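14/01/2021

**Informe de avance para Tilthorpe. Proyecto Zutbridge, paquete de trabajo 2: puesta a punto y mantenimiento del puesto de captura con pinzas manuales**

## 1. Alcance

El informe cubre los trabajos realizados desde septiembre en el puesto de captura de la sede de Skornbridge. Quedan fuera el entrenamiento de políticas y la celda del brazo fijo, que se justifican en el paquete 3. El puesto consta de dos pinzas manuales instrumentadas, la cámara de cabeza, el ordenador de adquisición y el software de sincronización Tavares. Se considera a todos los efectos una sola máquina, con un único libro de mantenimiento y un único número de configuración.

## 2. Estado general

El puesto está operativo. Se han registrado 667 episodios con la configuración actual, de los cuales 81 se han descartado en la revisión. La mayoría de los descartes se debe a pérdida de seguimiento del cubo de marcadores en la pinza izquierda; el resto corresponde a desfases entre flujos de vídeo y a arranques en los que una de las cámaras no llegó a grabar. La primera causa se trata en el apartado 3 y la segunda en el 4.

No se ha producido ninguna parada larga. La única intervención no programada fue la sustitución del cable de datos de la pinza derecha, con el conector deformado por tracción. El cable nuevo lleva alivio de tensión en ambos extremos y el mismo cambio se aplicó después a la izquierda, aunque su cable no presentaba daño.

## 3. Cubos de marcadores y referencia geométrica

Cada pinza lleva un cubo con patrones fiduciales en blanco y negro. La posición de la pinza respecto a la cámara de cabeza se calcula a partir de las caras visibles, y la precisión depende de tres factores: planitud de la cara, rigidez de la unión y ángulo respecto a la cámara. En septiembre los cubos iban unidos con adhesivo de doble cara. La unión cedía con el uso y el error de orientación crecía de una sesión a la siguiente sin que saltase ningún aviso.

El montaje actual es atornillado, con dos pasadores de posicionamiento. El cubo puede retirarse y volver a colocarse sin recalibrar, siempre que no se cambie el cuerpo de la pinza. Las caras impresas se pegan ahora sobre placa rígida y se inspeccionan con luz rasante antes de montarlas; se rechaza cualquier cara con burbujas o con una esquina levantada.

La comprobación de agarre se hace sobre mobiliario de la propia sala. Los perfiles delgados y oscuros son el caso más exigente para el cierre de los dedos y, a la vez, obligan a trabajar con el antebrazo girado, de modo que el cubo se presenta a la cámara de cabeza con ángulos poco favorables.

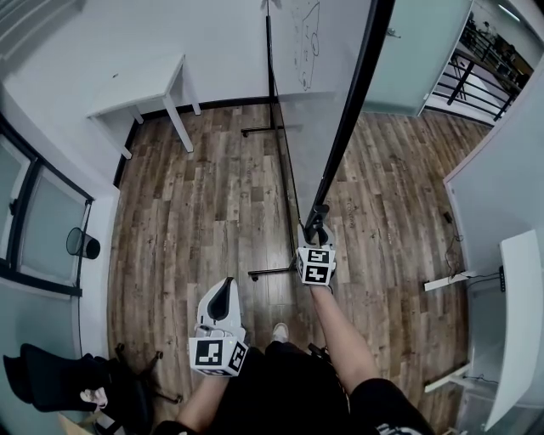

*Figura 1. Comprobación de agarre con la pinza derecha sobre el soporte de la pizarra móvil, vista desde la cámara de cabeza. Cubo de marcadores en ambas pinzas.*

El procedimiento de verificación geométrica queda como sigue:

1. Limpiar las caras de los cubos con paño seco. No usar alcohol – disuelve la tinta de los patrones.
2. Comprobar el apriete de los tornillos de cada cubo con la llave limitadora.
3. Colocar la pinza en el útil de referencia y registrar una toma estática.
4. Comparar la posición calculada con la del útil. Si queda fuera de tolerancia, repetir la toma una vez; si persiste, retirar la pinza del servicio.
5. Anotar el resultado en el libro, también cuando sea conforme.

El punto 5 se ha incumplido varias veces en sesiones cortas. Desde diciembre el software Tavares no permite abrir una sesión sin el registro del día.

## 4. Cámaras y sincronización

Las cámaras de las pinzas y la de cabeza trabajan a 60 imágenes por segundo. El desfase entre flujos se mide con un destello común al inicio y al final de cada episodio. Con la versión anterior de Tavares el desfase final superaba al inicial en las tomas largas, por deriva del reloj de la cámara de cabeza. La versión instalada corrige la deriva por interpolación entre ambos destellos y marca el episodio como no válido si falta alguno de ellos.

La exposición se ha fijado en manual en todas las cámaras. En automático, la imagen oscilaba cuando la pinza se orientaba hacia las luminarias del techo y el brillo de los cubos cambiaba de una imagen a la siguiente. El valor fijo supone aceptar zonas saturadas en el techo y en los cristales, sin efecto sobre el seguimiento.

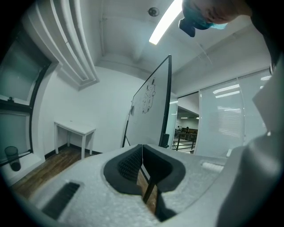
**¿Con qué frecuencia hay que recalibrar las cámaras de las pinzas?**

Después de cualquier desmontaje de la óptica o del cuerpo, y en todo caso al inicio de cada mes; entre calibraciones basta con la toma estática en el útil de referencia.

Los parámetros de cada cámara se guardan con su número de serie y con el número de configuración del puesto. Se detectó un caso en el que, tras intercambiar dos cámaras durante una limpieza, se cargaron los parámetros de la unidad equivocada. Los episodios afectados se reprocesaron con el fichero correcto y no se contabilizan como descartes.

## 5. Mantenimiento mecánico

Las pinzas se abren una vez al mes. Se revisa el juego de la articulación, el muelle de retorno y el estado de la superficie interior de los dedos, y se retira el polvo del mecanismo con aire a baja presión, con la óptica tapada. El desgaste se concentra en la punta de los dedos de la pinza derecha, que es la que realiza la mayor parte de los agarres de fuerza. Se dispone de 6 juegos de dedos de repuesto, cantidad suficiente hasta el cierre del paquete de trabajo al ritmo de consumo actual.

El muelle de retorno de la pinza izquierda ha perdido fuerza y la apertura completa es más lenta que en la derecha. No impide el uso, pero introduce una asimetría entre manos que conviene eliminar antes de la siguiente campaña. El recambio está pedido.

## 6. Desviaciones respecto al plan

El útil de referencia se entregó con retraso por un error de cota en el plano, imputable a este equipo. El coste del segundo mecanizado se ha cargado a la partida de fungibles y no requiere modificación presupuestaria. La redacción del manual de mantenimiento, prevista para este periodo, está incompleta: faltan los capítulos de sincronización y de sustitución de cámaras.

## 7. Trabajos del próximo periodo

- Sustitución de los muelles de retorno en las dos pinzas y nueva verificación geométrica.
- Cierre del manual y entrega de la versión revisable a Tilthorpe.
- Fabricación de un segundo par de cubos, con la misma posición de pasadores, como repuesto montado.
- Prueba de un recubrimiento mate sobre las caras de los marcadores. Queda pendiente de confirmar que no altera el contraste de los patrones.

Se solicita a Tilthorpe conformidad por escrito con el criterio de descarte del apartado 4 antes de iniciar la siguiente campaña de captura.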